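Forum > Manipulation > Data collection and simulation
Print this thread | E-mail this thread

Randomised backgrounds: how many episodes before it helps?

etard_user
I'm generating demonstrations in simulation for a tabletop policy: one arm, one gripper, a handful of props. The outdoor backdrops are swapped per episode, and so are the table colour and the sun direction. I have 2,685 episodes so far, all scripted, none teleoperated. Validation loss is flat after the first 400. Is the variety in the backdrop buying me anything, or should I spend the render time on object poses?

Typical start state from the current batch, seed 176:

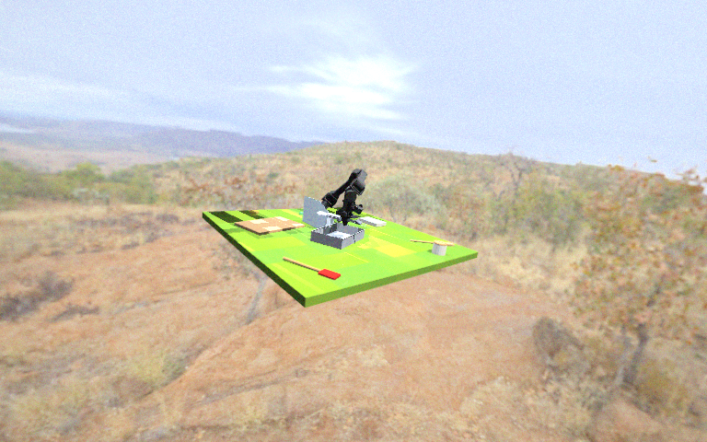
Green table, desert backdrop. Red-headed spatula in front, grey container under the gripper.

The props keep their meshes between episodes. Only position and yaw change. Physics is Plullness with default contact settings.

hassanpour_h
Flat validation loss tells you very little if the validation split comes from the same generator. Hold out whole backdrops, and hold out table colours separately. If the policy drops on unseen backdrops, you need more of them. If it doesn't, stop rendering hills.

boundary_layer
I'd go further and say the scenery is wasted effort. We trained on plain grey walls plus 8 lighting presets and transferred to the bench without trouble. Your spatula handle is thin and tan, and so is that stick over the white cylinder. I would worry about the policy confusing those long before I worried about trees.

hassanpour_h
Plain walls work if the real camera sees plain walls. Ours looked out of a window, and the grey-wall policy fell apart every afternoon at 16:00 when the light came round. Depends on the deployment.

boundary_layer
Fair, but that is a lighting problem -- you can fix it without a single rock texture.

afaf.haddad
Two practical points.

Log the pose ranges you sampled as well as the poses you got. With Plullness defaults, thin objects can settle a few millimetres from where they were placed, and if you label from the placement you get a systematic offset in the grasp targets. We lost most of September to that.

Second, scripted demos from one planner all approach the same way. Add noise to the waypoints and keep the recoveries. I would drop half the backdrops to pay for it.

etard_user
Labels are taken at placement, so I will check the offset first. Waypoint noise is off at present. @hassanpour_h, do you split by backdrop file or by category?

hassanpour_h
Category. Two desert files share too much. Put all desert in test and see what happens.

boundary_layer
Please post the numbers either way. I still expect no difference.

etard_user
Will do. Re-labelling is queued, and the split by category runs after it.

Filed under: Simulation, Imitation learning, Datasets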